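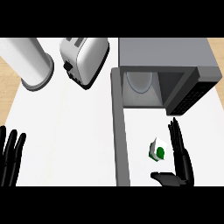

Fig. 6. White kitchen worktop seen from above, with a roll of kitchen paper.

Section 6: Setting Up the Arrivals Area

This section covers the Arnine carpet, the photo backdrop and the rope posts. Lighting has its own section, and so does the guest list, which causes more injuries.

Revised 2024-08-16. If your copy of the guide still shows the backdrop with wooden feet, ask Flutness Event Hire for a new one.

Before you start

Allow 45 minutes for two people who have done it before. Two people who haven't will need most of an afternoon and should not be married to each other.

You will need:
The carpet bag (long, heavy, marked A)
The backdrop bag (marked B)
The post crate
Gaffer tape, supplied
A broom, not supplied
A plan of where guests will get out of their cars

The full kit weighs 169 kg, nearly all of it in the post bases. Do not carry the crate up steps. Unpack the bases at the bottom and take them up one each.

6.1 Laying the carpet

1. Sweep the ground. Gravel under a carpet can be felt through a dress shoe and will put a heel over sideways.
2. Decide which end is the door end. It has the stitched Arnine label on the underside. The street end has a rubber lip.
3. Place the roll at the door end and unroll towards the street. Going the other way leaves you pushing the roll into a doorway, usually with the caterers behind it.
4. Walk the full length in flat shoes, pressing out bubbles towards the edges.
5. Tape both long edges. Put the tape half on the carpet and half on the ground, in one run if you can manage it.
6. Tape the rubber lip last. Kick it gently. If it lifts, do it again.

Caution: Never lay the carpet over a kerb, drain cover or cable. If a cable must cross, use the ramp from the lighting kit and let the carpet stop on either side of it. It looks dreadful. It looks better than the Lord Mayor lying down.

Note on colour: The carpet is supplied in red. We are asked every season for gold, and once for a tartan, and the answer is that the carpet is supplied in red.

Wet weather: The carpet may be used in light rain but must be under cover in anything heavier. A soaked carpet doubles in weight and gives its dye to the hem of anything pale. Flutness does not pay for hems.

6.2 Putting up the backdrop

The backdrop is the printed wall that guests stand in front of while being photographed. It goes on the side of the carpet away from the road, a third of the way along from the street end. Hosts always want it closer to the door. Closer to the door means the queue for photographs and the queue for coats become the same queue.

1. Lay the frame poles on the ground, matching the letters at each joint.
2. Push the joints together until the button clicks. A joint that hasn't clicked will hold perfectly well until somebody famous leans on it.
3. Clip the fabric to the top pole first, then the sides, then the bottom. Check that the host's name is the right way up before raising.
4. Raise the frame with one person at each end. Lift together, on a spoken word you have both agreed.
5. Slide the feet in and put a Bastos weight on each one. All the weights, please, including indoors. Doors open and draughts arrive with the guests.
6. Step back to where the photographers will stand and look for creases. Small ones drop out overnight. For large ones, use a hand steamer on its lowest setting, from behind.

Caution: Do not use an iron. The printed side melts, and the sponsors' names tend to go first.

If you are hosting a royal birthday tea, a jubilee lunch or anything else where an official portrait will be on show, keep the portrait well clear of the backdrop. Guests who can see both will try to get both into one picture, and they will walk backwards to do it.

6.3 Setting out the rope posts

1. Stand the bases in a line along the roadside edge of the carpet, a rope's length apart less one good stride. The rope should sag. A tight rope pulls the posts inwards.
2. Screw each post into its base, clockwise, until it stops. Then a quarter turn more.
3. Hook the ropes. The closed hook goes to the street end.
4. Leave one gap opposite the backdrop for the photographers to get in and out. They will make one if you don't.

Note: The ropes are there to suggest a boundary. They will not hold back a crowd. If you expect over 3,000 people outside, you need steel barriers and trained stewards, and you should be reading the Hulen crowd guide instead of this one.

6.4 Last checks

Walk the route yourself from the kerb to the door, at the speed of a person in a long gown who is enjoying the attention. Turn at the backdrop, stop, smile at nothing, and carry on. Have somebody walk behind you. If they tread on your heels, the carpet is laid too close to the wall and guests will bunch up.

Check that the door opens outwards over the carpet without catching. If it catches, trim nothing. Move the carpet.

6.5 Faults

Carpet edge curls: Warm the edge with the steamer, press flat, tape again.
Backdrop leans: A weight is missing. Look under the bar, where it will be holding something shut.
Post wobbles: Unscrew, clean the thread, refit. Posts put away damp in February are the usual culprits.
Guests enter by the side door: Lock the side door.

For anything not listed, ring the depot and ask for Kane Donnelly, who will first ask whether the joints clicked. Go and look before you ring.

Packing away is covered in Section 7. Roll the carpet with the red side in.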